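Fruit Eating Habits in Two Student Residences
Project report, Festley College
Efe Haruna, Aliki Drakos and Chukwuemeka Olaniyan
Supervisor: Evangelia Lambrakis
December 20, 2023

Introduction
Our project looked at how often first-year students eat fresh fruit and what stops them from eating more of it. We chose two residences, Tromurwood and Erkent. Tromurwood has shared kitchens on every floor. Erkent has a canteen and no kitchens.

Method
We handed out a paper form with 12 questions in both buildings. We received 173 completed forms, of which 92 came from Tromurwood. A first version of the form was tried in May with a small group, and two questions were reworded afterwards. "Fruit" meant fresh fruit only. Juice, dried fruit and tins were left out.

Results
In all, 74 students said they ate fruit every day. The most common reason given for not eating more was price, followed by fruit going off before it was used. Students at Tromurwood mentioned waste more often. Several wrote that they did not like leaving food in the shared kitchen and kept it in their bedrooms.
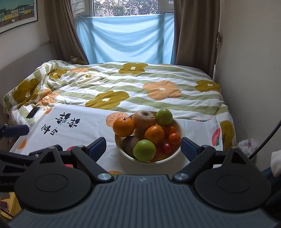 At Erkent the main complaint was choice. The canteen sells apples and bananas at lunch but has very little left by evening. Most students there bought extra fruit at the Petridis shop, a short walk from the main gate.

Discussion
The answers rely on memory, and some students may have put down what they thought they should be eating. We also did not ask about allergies, which two people pointed out in the comments box. Price was asked about in general terms, so we cannot say which fruits were seen as too dear.

If the survey is repeated, we suggest a one-week food diary and a separate question on storage. The form is in Appendix A and the full table of answers in Appendix B.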